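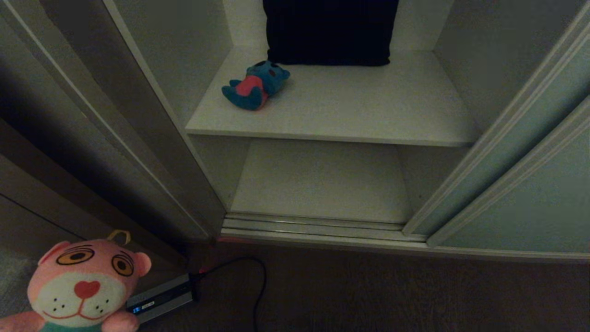
Middle section of a built-in wardrobe with the sliding doors open.

How to quieten a noisy PC without buying a new case

7 min read

Mar 12, 2020

Quick one, written up in a lunch break. My PC had got loud. Not jet engine loud, more a hum with a rattle on top, the sort you stop hearing until you switch off at night and the whole room goes soft. Case is a Flaltmont, mesh front, steel sides thin as a biscuit tin. Good airflow, zero damping. Didn't want to replace it. So – an evening with a screwdriver.

What you need

Crosshead screwdriver, medium. Can of air or a soft paintbrush. Rubber fan mounts (the pull-through kind). Cable ties. Torch. Thermal paste only if you're taking the cooler off, which you probably aren't. A bit of self-adhesive foam if your side panels buzz.

Skip the expensive acoustic mats for now. Do the free stuff first and see where you are.

Step 1: find the noise

Side panel off, PC on, nothing running. Listen. Then put a fingertip on the middle of each fan hub, lightly, one at a time, until it stops. HUB, not the blades. Keep sleeves and hair out of it. Don't do this to the graphics card fans or anything inside the power supply, and don't hold a fan still for more than a moment.

When the noise goes, you've got your culprit. With mine the rear exhaust was ticking and one of the front pair was humming. Everything else was fine. Had been blaming the CPU cooler for months.

If stopping fans changes nothing it's one of these:

Hard drive. Low drone, or a crunchy noise when files open.
Pump, if you're water cooled. Gurgle or a high whine.
Coil whine. Electrical squeal that changes when you scroll or load a game. Nothing in this guide fixes that, sorry.

Press on the side panels too, with the panel back on. If the noise drops when you lean on it, the panel is buzzing and you want step 5.

Step 2: clean it

Shut down. Switch off at the wall, hold the power button for a few seconds, then pull the lead. Touch bare metal on the case before you touch anything else.

Front panel off – on the Flaltmont it pulls from the bottom and it feels like it'll snap. Filter out, rinse under the tap, leave to dry completely. Don't put it back damp.

Brush the fan blades both sides. Dust builds up on the leading edge and throws the balance out, so you get a wobble, so you get noise. Hold the blades still if you're using canned air. Let them spin free and you can wreck the bearing.

Do the heatsink as well. Blow from the clean side towards the dirty side or you just pack it in tighter. Outdoors if you can. I did mine on the kitchen worktop and regreted it.

Step 3: swap the screws for rubber

Fan screws bolt the vibration straight into the case. Rubber mounts hang the fan off the metal instead. Cheap and made more difference than I expected.

Undo the four screws on a fan. Unplug it from the board first and take a photo of where the plug went. Push the rubber pegs through the fan holes, then pull the long tails through the case from inside until they click or sort of pop. Bit of spit helps. Trim the tails after, but leave yourself some, you'll need them if the fan has to come out.

Check the arrow on the side of the fan before it goes back in. Air goes the way the arrow points. No arrow? Air comes out on the side with the struts and the sticker. I put one back in the wrong way round and only noticed after it was all closed up.

Step 4: the fan curve

The big one. Most boards ship with the fans far too twitchy. Open a browser tab, CPU jumps ten degrees for a second, fans race up, fans drop down. It's the up and down that gets on your nerves more than the level.

Restart and go into the BIOS (usually Delete or F2, keep tapping). Look for fan control, hardware monitor, something like that. My board calls it Tirnesix Tune and hides it under the Advanced page for no good reason. Then:

Set each header to the right mode. PWM for four-pin fans, DC for three-pin. Get this wrong and a three-pin fan just runs flat out forever.

Flatten the bottom of the curve. Low and steady until the CPU is properly warm, then a gentle slope, then full speed near the top. Leave the full speed bit alone, it's your safety net.

Add a delay. Might be called step up time, smoothing, hysteresis. I used 8 seconds up and left the step down on the slowest option. This is what kills the racing.

Run case fans off the motherboard or GPU temperature if your board lets you, not the CPU. Far less jumpy.

Save, boot, listen. If you hear a hum at one particular speed and not above or below, that's resonance. Go back in and nudge the curve so it never sits there.

One more thing in here. Don't set a fan so low it stalls. You'll hear it trying to start, a little tick tick tick. Bump it up a notch until it spins cleanly from cold.

Step 5: panels and cables

Only if you still have a buzz. Thin strips of foam along the inside edge where the panel meets the frame. Not over vents. Not so thick that the panel won't shut, ask me how I know. If you want to damp the middle of the panel, one patch in the centre does most of it, you don't need to cover the lot.

Cables next. A loose one touching a fan is the classic tick. Tie them back and spin each blade by hand before you close up.

Hard drives: if yours are screwed in hard, look for rubber grommets on the tray. If there aren't any, a drive sat on a bit of dense foam at the bottom of the case works fine so long as air can get at it and it can't slide about. Or get an SSD and bin the problem.

Step 6: where it sits

Wooden floors and hollow desks are both drums. Get something soft under the feet – old mouse mat cut into squares did for me. Pull it a hand's width off the wall too, as the exhaust noise bounces straight back at you otherwise.

Don't box it in. A shut cupboard is quiet for ten minutes, then the fans find out about the heat and you're worse off than before.

Step 7: check temperatures

Don't skip. Run a game or a stress test for half an hour with a temperature monitor open. You want it to climb and then level off. If it's still climbing at the end, your curve is too lazy, go back to step 4 and lift the middle of it.

If it levels off but much hotter than it used to, check the fan directions again. Then check the cooler is seated.

Was it worth it?

Yes. Hum gone, tick gone (the rear fan was dying anyway, I replaced it with a plain Ko one, no lights). Still hear it under load, don't mind that. The rubber mounts and the fan curve did nearly all the work. Foam was a faff and I'd only bother again if the panel really rattled.

If you've done all of the above and it's still loud then yes maybe look at a different case, or a bigger CPU cooler. Bigger cooler first I'd say. Will do a seperate post on that if I get the time, probably June.

Comments

hutthorpe_pc
Set the delay like you said and the racing has stopped. Had this machine 2 years and thought it was broken. Thanks

mossback197
You can do the curve in Windows as well if the BIOS one is rubbish. Mine only gives you three points to drag about.

> Author: true, but it won't load until Windows does so you get a blast at startup. Fine if you can live with it.

quietplease
Do the rubber mounts fit open-corner fans? Mine have just got tabs, no full tunnel

> Author: yes should do, the short ones are better for those. Long ones flop about.

dralon
Mine was a cable tie end touching the blade. Spent a whole weekend on it.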